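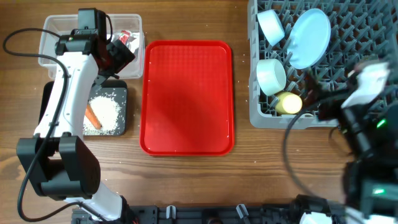

A Morning at the Stalgate Children's Book Fair

Posted November 5, 2019

I finally made it to Stalgate! I've been saying I'd go every year since my youngest started kindergarten, and this time I packed a big canvas bag, put on comfortable shoes and drove over early. Doors opened at 9 and the line was already past the bike racks (mostly grandparents, and a few teachers with rolling carts).

The picture book hall is the one you want first. Keline had the corner stand, with 29 new titles laid out face up so kids could grab them, and grab them they did. I got talking to Eftychia Sarantis, who illustrates the Illska books about the grumpy little goose. She paints everything in gouache and told me the goose took her seven tries. Seven! I bought two copies, one for us and one for my niece, and she drew a tiny goose in each. 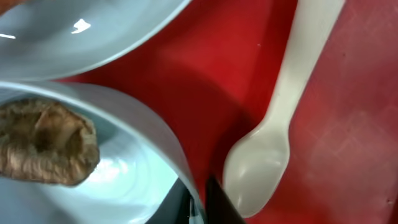 Then I went upstairs for the read-aloud with Jaime Garcia, and I'm still smiling about it. He does all the voices, and when he got to the bear who can't find his other boot, a boy in the front row stood up and offered his own. The room was too warm and the carpet squares ran out, so bring a sweatshirt to sit on.

After that I wandered over to the used tables, where paperbacks were a dollar and the hardcovers weren't much more. I came away with 17 books, which is too many, and I'd do it again.
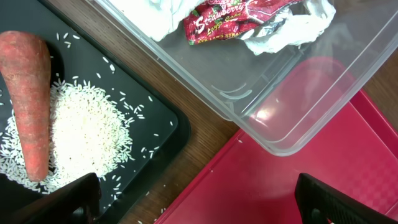 My favorite find was a counting book by Gebremedhin Lemma with pictures by Getachew Gebremichael, all set in one family's kitchen. Each page hides a vegetable for the reader to spot, and the rhymes are short enough for a three-year-old. I love that the food looks real, like a carrot lying on a heap of uncooked rice in a black tray, with the faint ridges and little pale marks that carrots have. My daughter wants it every night now.

Parking was four dollars, cash only, and the coffee cart closes at noon. Next year's fair is in September, and Keline says the goose will be back with a sister.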